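Leading a Team When You Would Rather Write a Memo

2022-12-19

The operations manager at Emero runs a department of 136 people and does not like meetings. She has held the job for four years. Before that she was a scheduler at Grekia, where she worked mostly alone and was promoted twice without asking for it.

"My first review as a manager said I needed more presence," she says. "I asked what that meant. My boss said I should talk more in the Prurnby meetings. So I talked more, and I don't think I said anything useful for six months."

Prurnby is the company's planning process. It used to run as a two-hour call with everyone on the line. The people who spoke early tended to get what they wanted, and she noticed that her best planners were usually silent until someone called on them.

She changed the order of things. Proposals now go out in writing the day before. Everyone sends back comments, and the call covers only the points where people disagree. Most calls finish in under 50 minutes.

"I got some pushback," she says. "Two of my supervisors think out loud. They told me the written part felt like homework. They were right that I had built it to suit myself."

Her fix was to let those two talk through a proposal with each other first and send in notes afterward. She says the notes are short and sometimes hard to follow, but the arrangement has held.
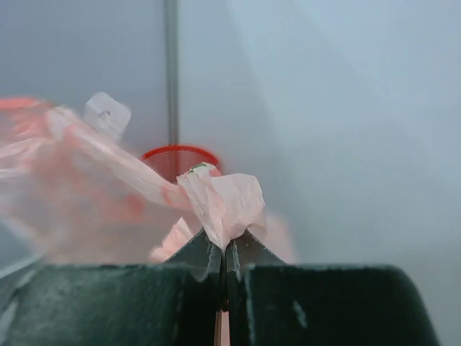
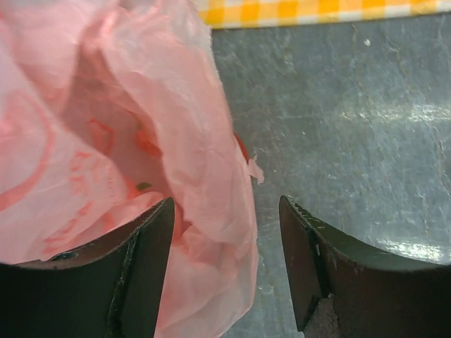
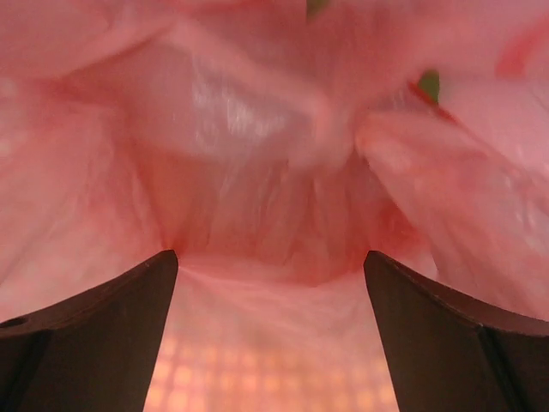

Feedback in person

She still gives feedback face to face. She tried doing it by email in her first year and stopped after a planner read a two-line message as a warning and spent a weekend worrying about it.

"I meant it as a small correction," she says. "In person he would have seen that. I write very flat."

She now prepares a few sentences on a card and reads from it if she has to. She tells people in advance that she will have the card. New hires find it odd the first time, she says, and after that they don't mention it.

What the course taught her

In October the company sent her to a leadership course run by Stasiv. Part of it was a questionnaire that sorted people into types. She came out as strongly introverted and was given a handout on how to speak up.

"I didn't need the handout," she says. "I can speak up. I get tired afterward and I need an hour with the door shut. I would have liked a page on how to plan a day around that."

She did take one thing from the course, a habit of asking each person on her team how they want to hear bad news. Most said right away and in private. One asked for it in writing, with time to read it before they talked.

"That's what I would have picked too," she says. "I had never asked anyone."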